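Home Projects Open Calls Publications Contact

Call for participants: home tidying study, second round

Flastunari is looking for people to take part in a study on how household robots pick up clothing from soft furniture. The study runs at our lab in Wudska. You don't need any background in robotics, and we would like to hear from people who have never touched a robot arm before.

What the study is for

Clothes on a sofa are hard for a robot. A cup keeps its shape when you move it, but a pair of shorts or a shirt lands differently every time, and a seat cushion gives way when something pushes on it. In the first round, 17 people guided an arm by hand through 500 pickups on hard and soft surfaces. The control program trained on those recordings, which we call Koppel, did well on the table and noticeably worse on upholstery. Its most common mistake on the sofa was closing the fingers on the seat fabric along with the clothing, or just above the clothing and missing it.

We think the cause is in how people approach a cushion. Most participants slowed down and changed the angle of the fingers before they reached the garment, and Koppel copied the slowing down but did not pick up the change in angle. The second round will record more of these approaches, with the garment placed well away from where the arm starts.

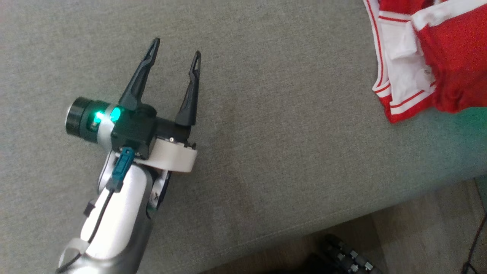

What you will do

You will come in for two sessions on different days. In each one you sit beside the arm and guide it by hand to a piece of clothing, close the gripper, lift, and drop the item in a basket. A staff member resets the clothing between tries. After every 11 tries there is a break, longer if you want it. At the end of the second session you will watch Koppel attempt the same task and mark on a tablet where you would have done something different.

The arm moves slowly and stops when you let go of it. You can end a session at any time and still be paid for that day.

Who can take part

- You are 18 or older.
- You can sit and use one arm comfortably for the length of a session. Left-handed people are very welcome - the first round had too few.
- You can follow spoken instructions in English.
- You did not take part in the May sessions.

Please wear closed shoes and leave loose bracelets and scarves at home.

Pay and data

Participants are paid by the hour and travel within Wudska is refunded. We record the position of the arm and video from a camera above the work area. Your hands may show up in the video. Your face will not be recorded, and your name is kept apart from the recordings. The data will be used by Flastunari and by our partner Funeck, who build the gripper software. You can ask us to delete your recordings up to 8 weeks after your last session.

How to apply

Write to the study desk through the Contact page with the subject line "Tidying study". Tell us which hand you use, which days suit you, and whether you need step-free access. Applications are open until 17 Jul 2018. We answer everyone, including people we can't place in this round.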